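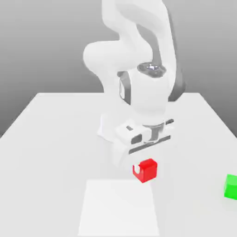 Aiman Osman told us that the late bus from Harkton was never late when he was a student, it simply didn't come, and that he walked home along the river road most evenings in the winter. His remark gave our group its question: how do students in Grostside get home after evening classes?

Method

We handed out a short survey in July and got 33 replies. Carys Watkins and Hywel Prothero also rode the Pevcombe route on five evenings and wrote down when the bus left each stop. I put the replies into a spreadsheet.

Results

Most students who answered use the bus at least once a week. The main complaint was the gap after the library closes — the next bus leaves too late to meet the last connection at Umali. Two students said they had dropped an evening class over it. On the evenings we rode, the bus left Harkton on time but lost time at the bridge.

Limits

Our survey went out in summer, when fewer classes run, and it missed people who had already stopped coming. We would like to repeat it in winter.

Myfanwy Parry checked the timetable figures. The full table of departure times is in Appendix 2.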